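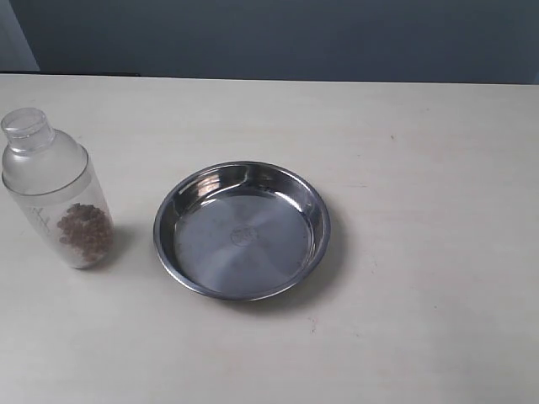 ## Station Two, Dukerthorpe Robotics Club

The task sheet for July ran to one line. Pour kibble from the bottle into the steel dish, up to 30 pellets, no hands.

Gladys Owino wrote the motion script. Slamet Pillai kept the log, which stood at 118 attempts across all the stations. He wrote in pencil and did not round.

"Tilt rate?" she asked.

"Still 20 degrees a second."

She halved it and sent the arm back to its approach pose. The wrist view came up on the laptop, mostly frosted plastic.
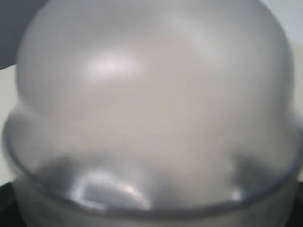 Svatopluk Kadlec said that halving the rate would only move the problem. The pellets bridged at the neck, and a slow tilt gave them time to do it.

"Then we shake," Gladys said.

"Shaking is not in the script."

"It will be."

She added a wrist oscillation, small amplitude, five cycles, and set the grip force one step higher. The Dirkurport team had dropped a bottle in the spring round - their report gave it a full page.

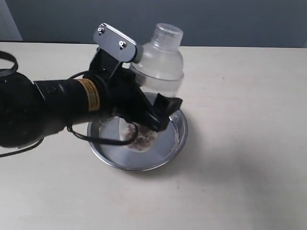 She stepped through the waypoints one at a time and read the joint angles aloud. Slamet copied them down. Joint five was near its limit, so she moved the pour point two centimeters toward the base and ran the solver again. It converged.

"Log it as a new version," she said.

He turned the page and ruled a line. On the laptop the wrist view refreshed.

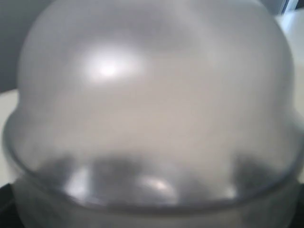 Kadlec asked what the stop condition was. A shake with no stop condition was a maraca.

Gladys typed one in and pressed run.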